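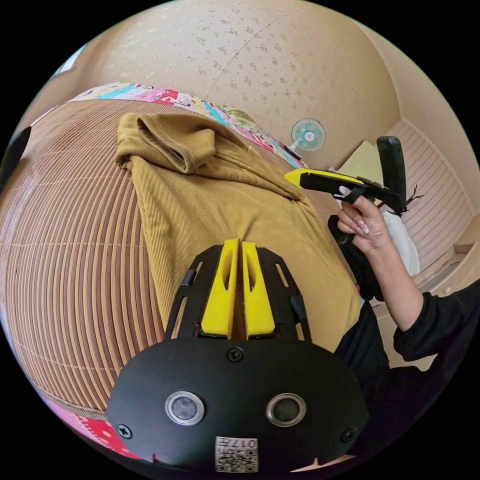 Ominier folding workbench, two years on

I bought the larger of the two Ominier folding benches when we moved to Covcombe and I lost the use of a proper garage. It lives in a passage beside the back door, folded flat against the wall, and comes out most weekends. I wrote a few lines about it on the shop's site after the first month and gave it five stars. I would give it four now.

Setting up

You stand it on its long edge, pull the legs out until they click, then turn it over. One person can do it, though the turning over is awkward if you are short or the ground slopes. The legs lock with a sprung catch at each corner. Three of mine still work as they did when new. The other one needs a push with the foot to seat fully, and I check it every time before I put any weight on the top.

The instructions are a single sheet of drawings with no words. They are clear enough apart from the part about the levelling feet, where the drawing shows them being screwed in the wrong way. Turn them anticlockwise to lengthen the leg.

Size and height

The top is 71 cm wide with the jaws closed, and that was the reason I chose it over the Munro, which is narrower. An internal door will lie across it with enough support to plane the edges. For cutting sheet material I still put a trestle at one end.

Working height is fixed. It suits me for sawing and is a little low for anything fiddly, so for small jobs I clamp a thick board on top. I would have paid more for adjustable legs.

The jaws

The front jaw moves on two screws with a crank handle at each end. You have to wind them more or less together or the jaw goes skew and jams. This is useful when you want to hold something tapered and annoying the rest of the time. They grip well enough for planing softwood. With hardwood I found the work crept forward under a heavy stroke, and a strip of old bicycle inner tube glued along the inside of each jaw cured it.

The plastic dogs that fit in the holes are poor. I broke 2 of them in the first winter, both while clamping a drawer front. The replacement set costs more than it should. Dendo sell a metal set that fits the same holes with a bit of tape wrapped round the pegs, and I have used those ever since.

How it has worn

The top is scratched and has a good many glue spots on it, as you would expect. One corner swelled after I left it out overnight in September and it rained. It dried, but it never went completely flat again, and I have since put a coat of varnish on all the edges, which I should have done on the first day.

The paint on the legs has chipped where they rub when folded. There is a little rust on the foot bar. The screws want a wipe and some grease twice a year or they get stiff, particularly if you have been sawing MDF and the dust has packed into the threads.

Moving it about

It is heavier than it looks in the shop. There is a handle slot in the top, but it is cut slightly off the balance point, so one end drags unless you hold it higher than is comfortable. I can get it from the passage to the yard without stopping. I would not like to carry it up a flight of stairs, and if you live in a flat I would look at the smaller one.

Would I buy it again

Yes, at the sale price. At full price I would think harder about the Munro, which has better dogs and a lighter frame, and put up with the narrower top. Whichever you get, varnish the edges before you use it.

Four stars.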